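Minutes of the Tollcombe Beauty Traders' Circle
Monthly meeting, 1 Dec 2025
Back room of the Tollcombe branch library

Present: nine members and the secretary. Two sets of apologies. The chair opened the meeting late, the previous group having left its chairs stacked against our cupboard.

1. Minutes of the last meeting

Accepted with one correction. The last minutes said members "agreed" that gel lamps should be replaced every year. Members did not agree. One member proposed it, a second said her supplier had told her the same thing, and a third pointed out that the supplier sells lamps. The word has been changed to "discussed."

2. Matters arising

The patch test form is still not finished. The draft runs to both sides of the sheet and asks for the client's blood type, which no one present could explain. It goes back to the drafting pair with instructions to cut it down to one side. The secretary asked that allergies be at the top this time.

The shared towel order is closed. The towels shed. Members who still have unopened packs may return them to the supplier at their own cost, and the Circle will not be organizing towels again.

3. Dranonetti "seven-day glow" treatment

A representative of Dranonetti had written offering a starter kit at $431 to any member who signs up before February. The kit contains the serum, a cleanser, a mask powder and a set of window stickers. The letter was read out.

Discussion took up most of the evening. Members' main points are recorded below in the order they came up.

The letter says clients will see a difference in seven days. It does not say a difference in what. One member asked whether the before and after photos in the leaflet were taken in the same light, and the leaflet was passed along the table. The general view was that they were not. In the second photo the model is also wearing foundation.

The leaflet quotes a trial of 144 women. There is no mention of who ran it, how long it lasted or what the other women used, if there were other women. A member who has worked in skin care longer than the rest of us said she has seen this sort of number on boxes all her life and has stopped reading past it.

Two members were in favor of trying one kit between them. Their argument was that clients are already asking for the treatment by name, and will go to the mall if they can't get it here. This was accepted as true. It was also noted that clients asked for the charcoal peel by name, and several members still have charcoal peel in the stockroom.

The secretary asked what happens to the unused serum if a client reacts badly. The letter says opened bottles are not refundable and unopened ones are subject to a "freshness review." No one knew what that was.

Decision: no group order. Members are free to buy on their own account. The chair will write back asking for the full trial report, and for the same two photos without makeup. The chair does not expect an answer.

4. Henna cones and hair dye

Following the complaint from a client about a black "henna" bought at a market stall, the chair repeated that natural henna does not stain black and that members should not be applying anything sold as black henna, whatever the label says. One member said her cones are marked 100 percent natural. Asked for the ingredient list, she said there wasn't one on the cone. She was advised to stop using them until she has it in writing.

A suggestion that we put up a poster about this was supported, with the reservation that posters in salon windows are read mainly by people waiting for the bus.

5. Videtti nail workshop

Three members attended the Videtti workshop on extensions and gave a short report. The morning was useful: filing angles, cuticle prep, and how to remove a set without tearing the natural nail. The afternoon was a sales pitch with coffee. Attendees received a certificate describing them as "advanced," after one day, and two of the three said they would feel silly hanging it up.

The workshop claim that the new base coat lasts 3 weeks on any nail was questioned. One of the three had a full set put on by the instructor herself and lost a thumb by the weekend. She has written to Videtti and been told she must have used hand cream.

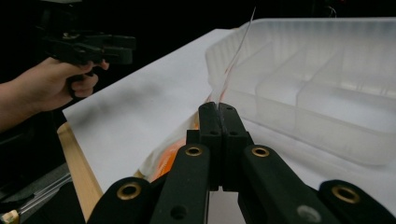
It was agreed that members who go to supplier workshops in future should pay their own way and report back on what was taught, leaving out what was on sale. The Circle's training money should be kept for the hygiene refresher, which is dull but which the insurance does ask about.

6. Salon software

The owner of Tô, the threading and brow bar on the corner, has been using an online booking system since the summer and had offered to share her experience. She reported fewer missed appointments. Questioned on this, she said she had also started taking deposits in the same month, so it was hard to say which had done it. Members thought they could guess. No action.

7. Money

The balance stands at $712. The room hire is paid up to the end of the year. A member asked why we are holding that much and doing so little with it. The chair replied that the last time we spent it we got towels. The question will go on the agenda for February, when there should be a proper quote for the hygiene refresher.

8. Any other business

The spring bridal fair has asked for a table fee up front and cannot yet say how many brides are expected. Deferred until it can.

One member offered a used steamer, free to whoever collects it. She was asked if it works and said mostly. No takers at present.

Members are reminded to rinse the library's cups.

The meeting closed. The next one is in the same room, at the usual time.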